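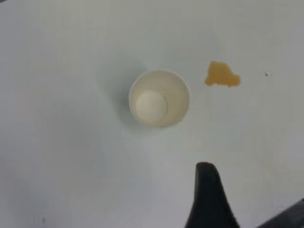

3.2 Field channels and seepage at Nakville

Figure 4. White paper cup on the tabletop, viewed from directly above.

We were delighted by how much the farmers at Nakville already knew about their own water. Before we had set out a single gauge, they could tell us which of the 51 field channels leaked, and in which weeks, and our readings backed them up again and again! Seepage was highest in the upper reach, where the old Szekeres ditch crosses sandy ground, and it fell sharply below the Treditz gate (clay soils, well packed by years of cattle traffic). Over the season we took 204 flow readings. The four channels lined with clay in February held their water far better than their unlined neighbors, a wonderful result for such cheap work. Csonka's earlier survey at Zernville found the same pattern on steeper land, though her channels were shorter and ran only at night. We did not measure losses from the ponds, and evaporation is treated in Section 3.3.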